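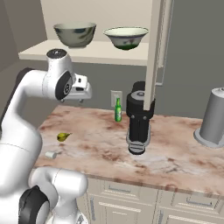 One reader of the first edition wrote that every book she owned told her to rotate her vegetables, and that none of them said what to do when the whole garden was two beds wide. Her complaint was a fair one. Most advice on rotation comes down to us from farms, where a field can be left in clover for a year and nothing is lost but some rent. The home gardener has a few beds, a favorite crop, and a family that wants tomatoes every summer. We have rewritten this chapter with that gardener in mind.

Chapter 5
Moving Crops from Bed to Bed

5.1 What rotation means

Crop rotation is the practice of growing a different family of plants in a given piece of ground each season. The important word is family. Following tomatoes with peppers isn't rotation, although the two look different on the plate. Both belong to the nightshade family, along with potatoes and eggplant, and they share many of the same diseases. Cabbage followed by broccoli is the same mistake. So is squash followed by cucumbers.

A gardener therefore has to learn the plant families before drawing up a plan. The ones that matter most in a vegetable garden are these:

Nightshades: tomato, potato, pepper, eggplant
Cabbage family: cabbage, broccoli, kale, turnip, radish, mustard
Legumes: peas and beans
Squash family: squash, cucumber, melon, pumpkin
Onion family: onion, garlic, leek, chives
Carrot family: carrot, parsnip, celery, parsley, dill
Beet family: beet, chard, spinach

Lettuce belongs to the daisy family and seldom causes trouble in a plan. It can fill gaps almost anywhere. Sweet corn is a grass and needs a block of ground to itself, mostly for pollination.

5.2 What rotation can do

Some pests and diseases live in the soil and attack only certain plants. Clubroot is the best known of these in the cabbage family. Its resting spores can survive for many years, so a short rotation won't clear an infected bed, though a long gap between cabbage crops does keep the problem from building up. Root-knot nematodes feed on a wide range of vegetables and are harder to starve out. Onion white rot is another that outlasts most gardeners' patience.

Rotation also spreads out the demands made on the soil. Corn and cabbage are heavy users of nitrogen. Peas and beans, with the help of bacteria in their roots, take much of theirs from the air. If the roots are left in place after harvest and the tops are dug in or composted, part of that nitrogen becomes available to the next crop. The amount is modest when the pods have been picked and eaten, and a hungry crop will still want compost.

5.3 What rotation can't do

Insects that fly are not much bothered by a move of ten feet. Neither are diseases whose spores travel on the wind — late blight of tomato and potato is the usual case. A gardener who rotates faithfully and still loses tomatoes to late blight has done nothing wrong.

In small gardens there is a further limit. Soil moves on boots, shovels and the roots of transplants. Beds that share a path share a good deal else. Cleaning tools between beds helps, and so does pulling diseased plants promptly and keeping them out of the compost pile.

5.4 The two gardens used in this chapter

The plans in this chapter are drawn for two gardens. The Grasel garden covers 2,055 square feet on a gentle slope and is divided into wide beds with grass paths between them. The Espinoza garden covers 1,568 square feet on level ground, and its north end is shaded by a garage until late morning. Both were first planned with four beds. The Espinoza garden later gained a fifth, for asparagus and rhubarb, which stay where they are planted and take no part in the rotation.

Neither garden followed its plan exactly. In the second July a hailstorm flattened the squash in the Grasel garden, and the space was sown to turnips, a crop of the cabbage family, one year ahead of its turn. The records show the change, and Section 5.7 explains how the following years were adjusted.

5.5 Before you begin

Draw your garden to scale on plain paper. One square to the foot is convenient. Mark the beds, the paths, the water supply, and any part that is shaded for more than half the day. Then write down what you grew in each bed for as many past seasons as you can remember — even an incomplete record is worth having.

List the vegetables your household eats and group them by family. You will probably find that one family takes up far more room than the others. In most home gardens it is the nightshades. Circle that family on your list. The plan in Section 5.6 starts with it, and the rest are fitted in afterward.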